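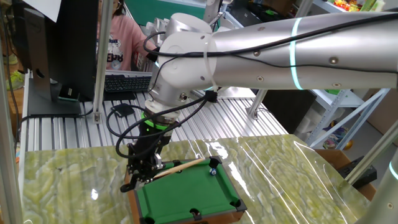
Robot Cell Technician (maintenance and set-up), Rirnside

Reports to: Teodora Kovačević, cell lead
Hours: full time, 8.30 am start, one late finish a week
Start: August, or sooner if you can

Bimari is looking for one person to look after one robot cell. We have read plenty of adverts promising that you will shape the future of automation. You will mostly be checking cables.

The cell is an arm on a slatted aluminium bed with a parallel gripper on the end of it. At present it holds a small wooden cue over a miniature pool table. Our programmers like pool because a bad shot is hard to argue with. Most bad shots get blamed on the software. Going by our fault log, which now stands at 693 entries, we doubt that very much. Far too many end with the words "gripper re-seated" or "table had moved".

What the job involves

Start-of-day checks on the arm, the gripper and the emergency stops, written down and signed.

Keeping the cables tidy along the arm and round the joints. They loop, they rub and the ties work loose. If a loop can catch on something at full reach, you are expected to find it before the arm does.

Stripping, cleaning and refitting the gripper. The plates and brackets are held together by a lot of small screws, and we want them tightened with a torque driver and not by feel. Everybody believes they have the feel.

Resetting the tool position after every gripper change. The cue has to sit at the same angle and the same depth in the fingers each time. If it doesn't, a week of results goes in the bin.

Squaring up the table and mat to the marked drawing. There is a clear plastic cover over the mat which throws back a good deal of glare, and we would like somebody to settle whether this bothers the vision system. Opinions here are strong and measurements are few.

Saying no when someone wants to run the arm with a fault showing. This will happen in your first month.

What we are after

At least 3 years spent mending or setting up machines of any sort. Packaging lines, lifts, printing presses and farm kit all count. You should be able to read a wiring diagram, use a multimeter and write a fault note that another person can follow.

Robot experience is useful, but we are wary of certificates. We have met people with several who could not find a loose connector. Programming is not part of the job, though you will need to jog the arm from the controls and load a saved program.

What you should know first

The last two improvement plans for this cell were written by consultants and made little difference. We are not hiring you to carry out a third. The spares cupboard is poor - you will be given a budget and asked to fix that. The work is repetitive in places and some afternoons are very quiet.

How to apply

Send a CV and one page about a fault you traced, including what you got wrong on the way, to Charmaine Kruger at the Rirnside office, quoting reference 624. No covering letter, please. Shortlisted applicants will spend 2 paid hours at the cell with Bongani Steyn, who will hand you a gripper that does not close properly and leave you to it.

No agencies.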